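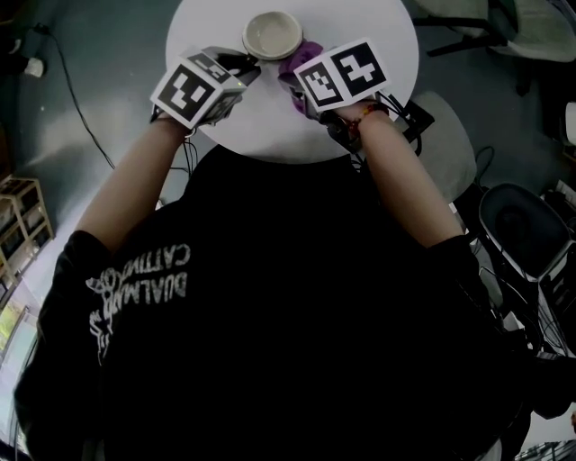 Hand-held grippers cut teaching time in Menora trials

Morbridge, November 30, 2020: Engineers on the Menora project have reported a method for teaching two-armed handling tasks without a robot present. An operator works a pair of hand-held grippers, each carrying a cube of printed markers, and software recovers the path of both tools from video.

The group recorded 202 demonstrations over 13 days, mostly with cloth and small tableware. Tracking was lost in 12 of them — all were discarded.

Keith Bright, who leads the work, said crumpled fabric remained the hardest material to model. Tests at Pandumthorpe will follow in May.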